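Hendel site, robot arm walk-round, November. Second visit. Comments are mine and so are the grumbles. The list is the Pollock sheet, revision 4, which was drawn up for factory cells and has been stretched to cover arms working in ordinary rooms. I have marked the items where I think the stretch shows.

Marks used: OK, NOT OK, OPEN (no evidence either way), N/A (with a reason, please, not a dash).

## Part A. Before power

- [x] **A1. Risk assessment on site and in date.** OK. It runs to 138 lines and I read all of them. A good third are the same line with the noun changed. "Trapping of hand" gets the same score as "trapping of cable", and I'd like to meet whoever thinks those are equal.
- [x] **A2. Stop button within reach of the operator.** OK. Reached it from a standing start without looking.
- [ ] **A3. Stop button tested this shift.** OPEN. There is a tick on the sheet and no time beside it. A tick without a time tells me somebody owned a pen.
- [ ] **A4. Speed limit set and locked.** NOT OK. Set, yes. The Stiltus controller lets you change it from the same menu you use for the display brightness, with no password. That isn't locked.

## Part B. Floor and surroundings

- [x] **B1. Floor sound, no loose tiles.** OK where I walked. Marble tile.
- [ ] **B2. Floor clean.** NOT OK, minor. One brownish stain on the marble. Old or new, I can't say. Wipe it and see.
- [ ] **B3. Furniture legs and crossbars identified as obstacles.** NOT OK. The site map shows "chair" as a neat square. A real chair has rods low down that stick out where the square says there is free space, and the fingers go in at that height.
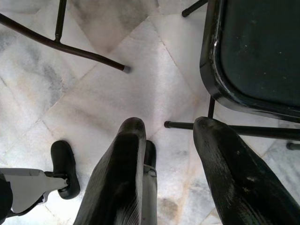
- [ ] **B4. Clearance to fixed objects stated for the lowest working position.** OPEN. The sheet gives one clearance for the whole job, measured at table height. I asked for a second figure at floor height and was told the first "covers it". It doesn't.
- [ ] **B5. Finger surfaces inspected for wear.** OPEN. Pale scuffs and smudges on the flat of one finger, and the surface near its tip looks worn. May be only cosmetic. The Hurnora guide says to replace at "significant wear" and never says what significant is, so every inspector makes up a number. Mine would be a photograph at fitting and another every month, laid side by side.
- [ ] **B6. Cables on floor routed away from people and legs.** NOT OK. A black power cable curves across open floor to a small white device by the table. Clip it, cover it or move it to the wall side.

## Part C. Handling task

The test was tableware: a plastic cup, steel bowls, a spoon and a fork. I am told this is the gentle end of the work. Gentle for whom? A fork is a pointed object whatever room it is in, and the Pollock sheet has no line for that.

- [x] **C1. Object list agreed before the run.** OK.
- [ ] **C2. Grip force suited to the weakest object.** OPEN. The log gives a single setting for the full list. If it's right for a steel bowl I want to see why it's right for thin plastic.
- [ ] **C3. Sharp or pointed objects listed separately.** NOT OK. See above. Also, cutlery should lie with the handle fully on the table, and the fork's handle was over the edge.
- [ ] **C4. Arm cable has slack through full travel and can't snag.** OPEN. The cable leaves the top of the wrist housing in a loop and comes back along the arm. I'd want that loop watched at full reach, next to shelves, before anyone ticks this.
- [ ] **C5. Fragile goods out of reach or moved.** NOT OK. The glass display unit with the figurines is down as "background". Background isn't a distance. Measure it.
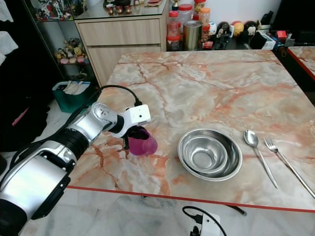 **Hendel, November**

Went back over the open items in the afternoon with the run log, all 551 entries. The summary page calls the task "proven safe". What the log holds is a list of runs with no stop event recorded. Those are different claims. If the stop wasn't tested (A3), a log with no stops in it is worth very little.

The maker's target is up to 2000 runs before the next full inspection. I would not sign that. Nothing in the file says where the number came from, and B5 has no limit to check against in the meantime.

To close before the next visit:

1. A3: write the time beside the tick.
2. A4: password on the speed menu.
3. B3 and B4: redraw the furniture with its low rods, add the floor-height clearance.
4. B6: cable.
5. C3: add the missing line to the sheet. I'll send wording.
6. C5: measured distance to the glass unit, with the arm at full reach.

Result: not passed. Supervised running only, at the lowest speed setting, until items 1, 2 and 4 are done.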